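From: Andri Ammann
To: the list
Date: 2025-09-05
Subject: Re: Uvska reissue -- which master is it?

Lorenz Wieser wrote:

> Has anyone compared the new Uvska pressing with the first CD? I bought
> the reissue in August and the third piece sounds wrong to me. The
> opening figure comes in straight away, where on my old copy there is a
> long stretch of room noise and a few bass drum strokes first. The
> sleeve says "remastered from the original tapes" and gives no other
> information. I also have the feeling that the whole second side runs
> a little fast, but I don't trust my turntable enough to say so in
> public. If somebody has both, I'd be glad to hear what you find.
>
> Also, does anyone know whether the Dornport concert was ever issued in
> full? I have only seen the two excerpts.

Lorenz,

I have both, and I spent two evenings on it this week. You are right about the third piece. The first CD has 40 seconds before the piano enters. On the reissue all of that is gone and the piece starts on the first piano note, with a very short fade that clips the attack a bit. The rest of the piece is the same take. I lined the two up at the piano entry and they stay together to the end, so there is no other edit in it.

The speed question is harder. I transferred side two and compared it with the CD, and the pitch matches as closely as I can measure. What has changed is the gap between pieces. On the CD the fourth piece follows after a long pause, and on the LP they run almost directly into each other. I think that is why it feels faster. It did to me too until I looked at the clock. If yours is really sharp, check the belt.

As for the master, I don't believe it is the original tape. My reasons:

The first CD was made from a two-track mix that Baumgartner did himself, and there is an audible dropout in the left channel near the end of the second piece, just after the marimba stops. The reissue has the same dropout in the same place, which by itself proves little, as it could be on the tape. But the reissue also has the small digital click before the last chord of the fifth piece, and I always understood that click to be a fault in the CD production. It is not on the cassette that Morkitz sold at concerts. I still have that cassette (no. 9 of the run, in pencil) and I played it again to be sure. No click. So the cassette came from the tape, and the reissue came from the CD master or something made after it.

That said, whoever cut the LP did good work. The low end of the prepared piano is firmer than on the CD, and the bowed cymbal in the second piece has lost the hard edge that used to make me turn it down. I would not tell anyone to avoid it. I would only say that the sticker on the front is generous, and that people who own the CD should hold on to it for the opening of piece three, which I think matters. Those drum strokes set the pulse that the piano then plays against. Without them you hear the figure as starting on the beat, and it takes a good while before you find out that it doesn't.

On Dornport: no, never in full, as far as I know. The two excerpts are the ones on the Morkitz sampler. The whole evening was recorded, because I have heard a copy of the first set, and it contains a version of the long piece with a much slower middle section and almost no percussion at all until the end. The sound is fair. Someone in the front rows has a cough. I don't know who holds the tape now. I wrote to the label at the address on the new sleeve and asked about that and about the master, and if they answer I will pass it on.

One correction to the discography while I am at it. The page lists the catalog number of the first CD as 2249. It is 2294, both on the spine and in the matrix. The wrong number has been copied to at least one dealer's site, so if you search by number, try both.

I have updated my own page with the timings for all three versions (CD, cassette, LP) side by side. The cassette has the pieces in a different order, so read the titles and not the positions. 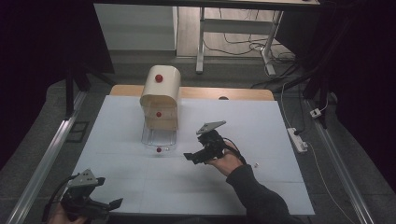 Lorenz Wieser replied the same evening that his belt was fine and that he had timed the gaps himself after reading this, with the same result. He still prefers the long pause. He also said that a friend's copy of the CD has no click before the last chord in piece five, and asked if there could have been a second CD pressing.

There could. I had never thought to ask. My copy has a plain silver disc with the title printed in black, and the inner ring reads 2294 followed by a dash and a 2. If yours or your friend's ends in something else, please write it down exactly as it stands, including any small letters, and send it to the list. If there is an earlier pressing without the click, then what I said about the reissue still holds, but it would have been made from the later CD master -- and a clean version would be sitting on people's shelves without their knowing it.

Other owners of the cassette, please check the fade at the end of side A too. Mine drops off quite suddenly and I can't tell if that is how it was copied or if the tape has been damaged.

Andri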